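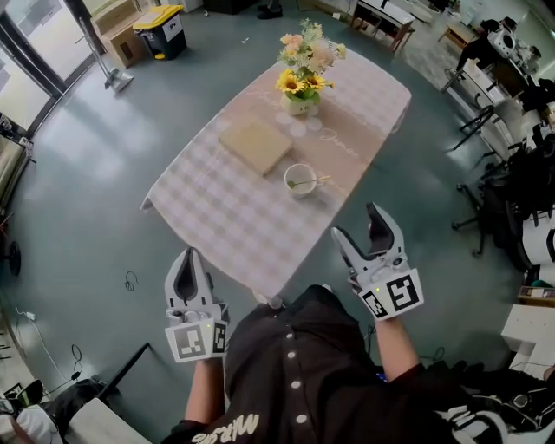 When Niilo Lindqvist started at Brulness, he cleared tables. The company ran the dining rooms in a chain of residential hotels, and a shift meant cups, plates, crumbs and a cart with one bad wheel. He did that for six years. He still handles cups all day, but he now does it with a gripper in each hand, and the cups go back to where they started so that he can pick them up again.

His job title is task demonstrator. Brulness created the position in May, when it signed on with Jovgate to develop machines that can set and clear tables between meals. The machines learn from recordings of people doing the work, and the people Brulness chose to record were the ones already on its payroll.

A task can be as small as moving a cup with a spoon in it to a different spot on the tablecloth. A good demonstration is slow and has no wasted motion. Lindqvist found that hard at first. In a dining room he would have taken the cup in one hand and wiped under it with the other before he had thought about it.

"You find out how much you do without looking," he says. "With these you have to look at everything. You have two fingers on each side and no feeling in them."

The target for the first stage was 2,000 accepted recordings. The team ended up with 3,151, mostly because the early ones were too fast and a second round was ordered. Recordings are checked the same afternoon. A dropped spoon gets flagged, and so does a hand that wanders out of view.

Brulness employs 33 people in table service at the hotels taking part. None has been laid off. Two open positions have been left unfilled, and staff have noticed. Aino Hämäläinen, who schedules the breakfast shifts, says the question she hears most is whether the demonstrators are training their own replacements.

"I tell them what I know, and it isn't a lot," she says. "The contract says no cuts while the trial runs. After that we negotiate."

The pay is better. Demonstrators earn the shift lead rate, work days only and sit down between sets. They also miss things. Lindqvist says he used to know which guests wanted the window and which ones would talk through a second coffee. Now he talks mainly to the person checking the recordings. His wrists get sore by three o'clock, a complaint he never had with the cart, and the company has shortened the sets after several people said the same.

The first machine is due at the Lorkach hotel this winter, where it will clear cups after breakfast while the regular crew handles everything else. Someone will have to stand by it and step in when it gets stuck. Lindqvist has applied for that job too.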